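Wednesday, Vasar bench

Good day with the small yellow arm! The sim copy of the cell finally behaves enough to be useful, so I spent the morning on the setup instead of chasing crashes.

Homing first. The elbow zero in the Nalla config was off by almost 3 degrees, left over from the old base bracket. Fixed it in the joint file, reloaded, and ran home 20 times from random poses. Same spot every time, which made me very happy. Please don't copy the old file back in from Jidetti – I renamed it so it's obvious.

Gripper next. The open limit was set too tight, so the jaws came down with no room to spare on either side of a cube. I opened it up and slowed the last 40 mm of the approach. Much calmer to watch. Closing force is untouched for now, I want to see what the real motor does before guessing.

Still to do:
Gripper pad friction, the value in there is a placeholder
Shoulder cable slack on the real arm, check at full reach and re-tie if it pulls
Grease on the base bearing (Joo has the right tube in the bottom drawer)
Save the new home pose under its own name

Also tried the board skewed instead of square to the table. No trouble planning to it, so I left it that way. The 2 renders are from the same setup, and the log has the joint values if anyone wants to compare.
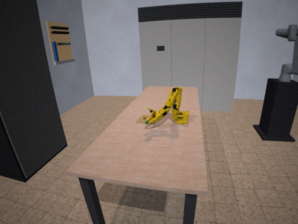
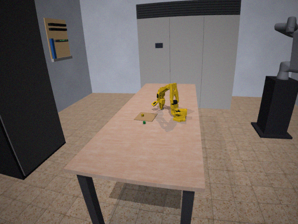 Yellow arm over the table, gripper down low, yellow cube on the board in the second one.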